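Pritis Museum of Building
Young Visitors: How a Brick Is Made

A brick begins as clay, a heavy, sticky kind of earth that is dug out of the ground. Stones and roots are taken out, and water is added until the clay is soft enough to shape.

The clay is then pressed into a mould or pushed through an opening and cut with a wire. At this stage it is called a green brick, although it is not green in colour. "Green" means that it has not yet been fired.

Green bricks must dry slowly. If they dry too fast, they may crack. Afterwards they go into a very hot oven called a kiln, where the clay becomes hard. Iron in the clay often turns it red or orange.
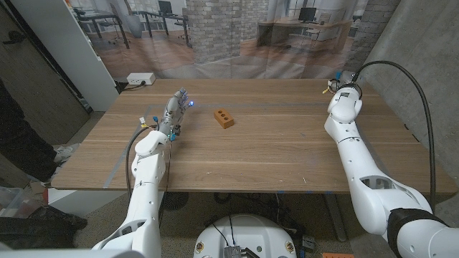

A small clay brick with three round holes in its top.

Why do some bricks have holes? A brick with holes uses less clay and weighs less. It also dries and fires more evenly. When a wall is built, some of the mortar (the paste between bricks) sinks into the holes and helps to hold the bricks together.

Visitors may handle bricks in the Skuvville Room on the ground floor. Please use both hands and keep the brick over the table. The wall beside the door contains 527 bricks and was built by Majdi Aoun.

Words to know
Kiln: a very hot oven for clay.
Mortar: a paste of sand, water and cement or lime.

Text: Maysoun Moussa, Learning Department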